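Tendier Users' Forum
Board: Collecting demonstrations
Topic: Card holder task, criteria for acceptance

covadov_lab
Moderators and colleagues,
We are preparing a set of demonstrations for the Sondine policy in which the robot handles a card holder with clear sleeves. The set stands at 3,586 episodes, of which 162 have been set aside by our reviewers. The question is whether these should be removed or retained with a label. In most of them the fingers close near the fold and have to be moved again before the operator continues. The wrist view below is typical of the material.

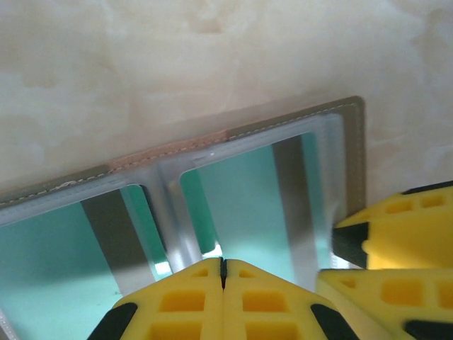

Re: Card holder task, criteria for acceptance

nunez_data_office
At Núñez our written procedure is to remove any episode with a second approach. A learner copies hesitation as readily as it copies skill. We would advise the same course here.

tendier_mod2
The Tendier guidance does not require removal. It asks that second approaches be marked and that the operator's note be kept with the episode. Members may of course apply a stricter rule to their own sets.

sleeve_and_seam
I must disagree with the Núñez position. We followed it until November and the resulting policy had no means of recovering from a poor approach. Clear plastic is difficult in any case. The sleeves throw bright reflections, and the edge of a sleeve is easily confused with the edge of the card inside it. If every awkward attempt is removed, the learner is shown only the easy views.

covadov_lab
We are grateful for both replies. Our reviewers are divided on the same point. A further view is attached, with the holder lying open and the two cards in their sleeves. 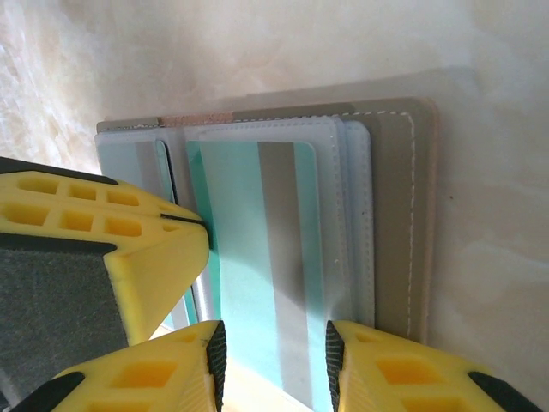 The reviewers also asked whether the starting position of the holder should be fixed. At present operators may turn it as they wish, within the limits of the table, and we have had more than 7 requests to mark out a set place for it.

nunez_data_office
A fixed place would make review quicker. We maintain our view on second approaches, but would accept a separate folder in place of deletion.

sleeve_and_seam
A fixed place would be a mistake, in my opinion. Please leave the angle free and record it.

tendier_mod2
Labels for second approaches are listed under section 4 of the collection guide. Kindly use those terms so that sets from different members can be compared. The matter of the starting position has been moved to its own topic.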